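About Fillard

Fillard records robot demonstrations. Customers who are training a manipulation model send us a list of tasks, and we produce the examples: joint positions, gripper states, camera video and a written label for each attempt. We started with one table and one contract. The work has changed a good deal since then, but the product is the same.

Most of our customers are small. Some are research groups that have a model and no room for hardware. Others are equipment makers who want to know whether a learned controller can handle a job before they spend money on a fixture. We don't train models for sale and we don't sell robots.

What we record

Our main subject is cloth. Shirts, towels, pillowcases and aprons make up the larger part of what we are asked for, and we keep a stock of 222 garments and household linens in sizes from infant to adult extra large. Each one has a number sewn inside a seam. Stripes, checks and plain fabrics are all in the stock, along with collars, plackets, snaps and elastic. When a garment wears out it is retired from the list and its number isn't used again.

We also take on bagging, sorting and simple assembly. We turn down work with food, live animals and anything that needs a fume hood.

How a job runs

A job begins with a task sheet. The customer writes down what the start state looks like, what counts as finished and what counts as a failure. This takes longer than people expect. "Fold the shirt" is not a task sheet. Which side is up, where the collar points, how far off the sleeves may be and what happens if the fabric slips all have to be settled first.

We then run a pilot of 96 episodes and send it over. The customer loads it, checks the timing and the formats, and tells us what to change. About half of the task sheets get rewritten at this point, and we don't charge for the rewrite.

After the pilot comes the main run. A typical order is 600 episodes per task. The largest we have delivered under one contract was 4,000, spread over five tasks, for a folding project called Hotevus.

Operators work in short blocks and change tasks between them. Every episode is reviewed by someone other than the operator who made it. Failed attempts are kept and labeled as failures - a good number of customers want them, and the ones who don't can filter them out.

Labels

Each episode carries a task name, a garment number, an operator code, an outcome and a free-text note. The note is where things like "second grasp needed at hem" go. We use our own annotation tool, Dratix, and export from it to whatever layout the customer's training code reads. Dratix is not sold separately.

The tables

The cloth tables are covered with brown cardboard and marked off in panels with blue tape. The cardboard gets replaced when it tears or picks up too many marks, and the tape goes back down from a paper template so that a panel in one session is in the same place as in the next. Start positions on the task sheet are given by panel. Operators sit at a desk alongside, with the teach pendants within reach. 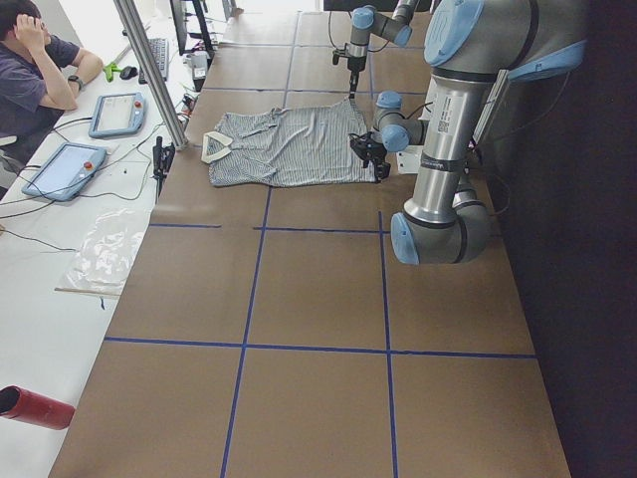 Who we are

Fillard was founded by Jolanta Wieczorek, who still writes the task sheets with new customers and runs most of the pilots. She came from industrial laundry equipment, where she spent years on feeders and folders that worked well on flat sheets and badly on everything else. The rest of the team is made up of operators, reviewers and two engineers who look after the arms and the recording software.

New operators train for three weeks before their episodes go to a customer. The first week is spent on reviewing other people's work, the second on practice garments and the third on a full task sheet with a reviewer alongside. We hire from all kinds of backgrounds. Tailoring and machine operation have both been useful.

The room next to the tables is called Kubiak, after the hardware store that used to be in the building, and it is where garments are stored, steamed and checked. Visitors usually start there.

Data and ownership

Episodes recorded under contract belong to the customer. We keep a backup until the delivery is accepted and delete it on written request. We don't reuse one customer's episodes in another customer's order, including the failures. If people may be visible in the side camera views, the contract says so, and everyone who works in the room has signed a consent form.

Working with us

Send a short description of the task, the type of gripper you need and the number of episodes you have in mind. Photos of the object are helpful. We reply with questions first and a price after that. New main runs are being booked from June onward; pilots can often be fitted in sooner.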